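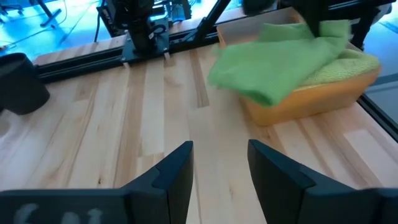 Pale wood, long planks, a few darker streaks in the grain.

Blog > Home life > Kitchen

Last updated: October

So I've been thinking about worktops for way too long now, and I need to get it out of my system before my family stops talking to me. We're finally redoing the kitchen (yes, the one with the drawer that only opens if you lift it) and the big question has been wood or something that pretends to be wood.

I went in wanting wood. I grew up with a wood counter at my grandmother's place, all scratched up next to the bread bin, and I loved it. Then I got the first quote from Bittencourt and had to go sit in the car for a bit. 2417 dollars, and that didn't include the hole for the sink! The laminate from Kustberg came in under 1000. My husband thought that settled it. It did not.

My neighbor Washington Moura put wood in his kitchen four years ago, so I went over and asked if I could look at it properly, which meant running my hands all over it while he made coffee. He has a ring from a hot pan near the stove and a gray patch behind the faucet, and he told me he sands it once a year and oils it twice. It takes him a Saturday's worth of effort — or a whole weekend if he gets distracted. He'd still buy it again.

What I keep going back and forth on is the oiling. I know me. I own 43 houseplants' worth of good intentions and a fern that's mostly sticks. Ronaldo Leite, who is fitting the cabinets, thinks I should do wood on the short run by the window and laminate by the sink, where all the splashing happens. He priced the short piece at 300 if we take an offcut from Bastaso. I hated this idea for two days and now I kind of love it?

The tile is a whole other story. Justell sent the wrong white and I've been living with the box in the hallway. More on that next time, when I've calmed down.

If you've mixed two worktops in a small kitchen, please tell me how you handled the corner — I can't picture it at all.

12 shares | 7 comments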